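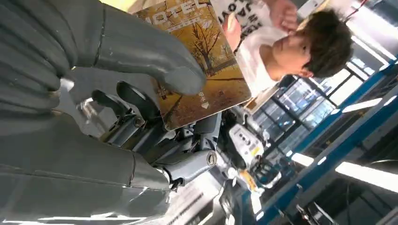 How to wrap a paperback in coloured see-through wrap

Posted April 22, 2020 in Paper and String

I love giving second-hand paperbacks. They're cheap, they're personal, and there is nearly always somebody with a birthday coming up who'd like a good novel more than another candle. For years I put them in plain brown paper, and brown paper is lovely, but then I bought a roll of bright orange see-through wrap from Jumgate and now I can't stop! The cover glows through it. A tired old book with a crease down the spine suddenly looks like a giant boiled sweet.

It does behave differently from paper, though. It won't hold a fold, it slides about, and sticky tape shows up on it like a plaster on a forehead. It took me a few goes (and most of a roll) to work out a way of doing it that I'm happy with.

What you need

A paperback
Coloured see-through wrap, on a roll or cut from a clean bag
Sharp scissors
Clear tape, the shiny kind
Ribbon or string
A soft, dry cloth

Get the book ready

Wipe the covers with the cloth and look for price stickers. Old ones come off far better if you warm them with a hairdryer first, on low, then peel slowly from one corner. Flick through the pages too. I've found bus tickets, a pressed fern and a shopping list for 16 scones in books from the Nestonside book fair, and I always leave that sort of thing in. If you're writing a message inside, do it now and let the ink dry properly before you close the cover.

Have somebody hold the book upright for you and step back a bit. Which side do you want to show? With brown paper it makes no difference, but the front cover is half the fun of this one, so all the joins want to end up at the back. Covers in yellows and browns look wonderful under orange. Blue ones go a bit muddy, and for those I'd use clear.

Cut the wrap

For an ordinary paperback I cut a piece 43 cm long and 30 cm wide. A fat one needs more. The easy check is to lay the book in the middle and bring both long ends up over it: they should overlap by a good 6 cm, and there should be enough at the top and bottom to reach halfway across the back.

Cut in one long glide if you can, with the scissors barely open. Snipping gives you a ragged edge, although I've given up minding about that. If you scrunch the ends (see below) it all disappears.

Wrap it

Put the book face down in the middle of the sheet. Bring one side over and tape it straight on to the back cover only if you're sure it won't pull the print off. I don't risk it with old books, I just hold it down with a thumb. Bring the other side over, pull it snug, and tape wrap to wrap with one long strip down the join. 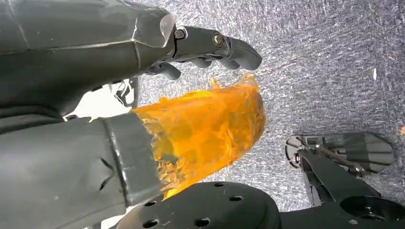
Now for the ends, and you have two choices. The tidy way is to fold them in like a parcel, press hard, and tape each one flat. The other way, which I much prefer, is the sweet wrapper. Leave the ends long, gather each one in your fist, give it a twist and tie it with ribbon straight away before it springs open. It crackles beautifully! Children go mad for it. Then fluff out the loose bits so they catch the light.

Crumpled wrap is no problem at all, by the way. Every fold makes the colour deeper, so a sheet that has been stuffed in a drawer since August can look better than a fresh one. I keep all my leftovers in a Podetti biscuit tin and use them for the next book.

Finishing off

I use thin cotton string from Begay, 19 pence a length, tied once round the middle with the bow at the front. A gift tag can go under the string. If you're sending the book by post, put the whole thing in a padded envelope and do the folded ends, as the twisted ones arrive squashed.

Hardbacks work too, but go carefully at the corners, which will poke through if you pull too hard. A tiny square of tape on the inside of the wrap at each corner sorts that out.

Next time I'll have a go at wrapping three books as one parcel. I've already got the green roll out ready.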